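Marble-effect vinyl over painted boards – will the pattern of the boards come through?

Home Help > Floors and Worktops > Sheet and mat coverings

Posted by Joanne Dobson, 7/23/18

I have a utility room in Tundham with a boarded floor. The boards are softwood, painted grey by a previous owner, and laid with the usual small gaps. I want to cover the middle of the room with a beige marble-pattern sheet and leave the boards showing as a border along the walls. The sheet is 2000 mm wide, so there would be no join.

I have lifted an offcut of the sheet on to the boards and left it for a week. By the end I could see faint lines in it where the gaps are, when the light came in low from the window. There is no adhesive under it yet. The boards are sound apart from one near the door, which moves when stepped on.

I would like to know the following. Do I need plywood under the sheet, or will a lining paper do? Should the sheet be stuck all over or only at the edges? And how is the edge best finished where it meets the bare boards? I do not want a metal strip if it can be avoided, as the room is used in socks.

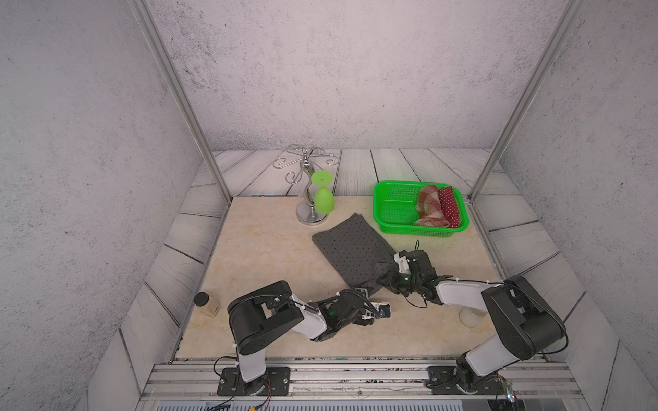 Beige marble pattern with a wood-grain border, the combination I have in mind.

The walls are rendered and will stay as they are. The room is heated only by the boiler, so it is cool in February and fairly warm now.

Posted by Bradley Fothergill

The lines you saw are called telegraphing. Thin sheet takes up the shape of whatever is under it, and a pale pattern with a slight sheen shows it more than a dark matt one. Lining paper will not stop it. Paper evens out colour and small roughness, but it bends into a gap just as the sheet does.

Use plywood, 4 mm at least and flooring grade. Thicker is better if the boards are cupped. Check this by laying a straight edge across the boards at several places. If you can slide a coin under it, sand or plane the high edges first. Take care with the sanding if the paint is old, as it may contain lead. Test kits are cheap and should be used before any dust is made.

Deal with the loose board before anything else. Screw it down to the joist, with the screw heads slightly below the surface, and check for pipes and cables first. A board that moves will work the plywood loose above it and you will then have a ridge.

Order of work:

Clear the room and mark the border on the boards in pencil. Measure in from each wall at both ends, and then check the diagonals of the marked area. If they differ, the room is out of square, and you must decide whether the border is to be even or the sheet square. An even border looks better in a small room.

Cut the plywood to the pencil line. Stagger the joints and keep them off the line of any board gap. Fix it with ring-shank nails or narrow crown staples at 134 mm centres over the whole sheet, closer at the edges. The odd figure comes from the grid printed on the Duloser plywood I used, and anything near it will serve.

Fill the joints and fixings with a flexible smoothing compound. Stellik do one in a small tub. Let it cure for the time on the tub and rub it down by hand.

Leave the vinyl unrolled in the room overnight before cutting. Cold sheet is stiff and will shrink or grow after it has been cut.

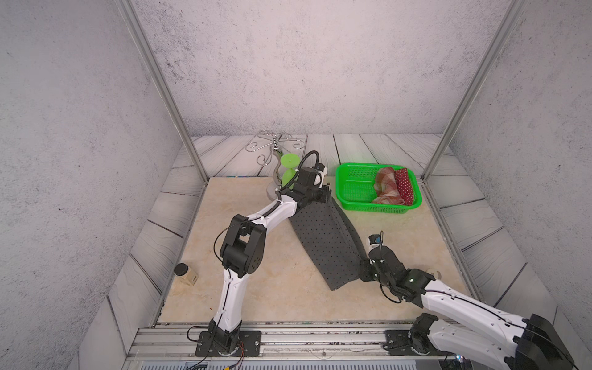 On sticking, I would go for full adhesion. Loose-lay sheet relies on its own weight and on the skirting to hold the edge down, and with a border there is no skirting at the edge. Foot traffic will lift it. Use a pressure-sensitive adhesive on primed plywood, spread with a fine notched trowel, and roll the sheet from the centre outwards.

For the edge, you will have a step equal to the plywood plus the sheet. Roughly 7 mm in my case. A hardwood reducer, planed to a shallow slope and painted to match the boards, is comfortable underfoot. Mitre the corners. Pin and glue it to the boards, not to the plywood.

Posted by nuttall_lane

I just used carpet tape and it was fine. Mine was in a cupboard though.

Posted by Joanne Dobson

Thank you, Bradley. The straight edge shows three boards cupped near the window, so I will plane those once I have tested the paint. Can the reducer go down first and the sheet be trimmed to it?

Posted by Bradley Fothergill

Yes, and it is easier that way. Fix the reducer tight against the plywood with its top edge level with the finished sheet. Let the vinyl run over it, crease it in gently and trim with a new hooked blade. Seal the cut with a thin bead of clear sealant if the floor will be mopped – Nuttall sell one that does not yellow much.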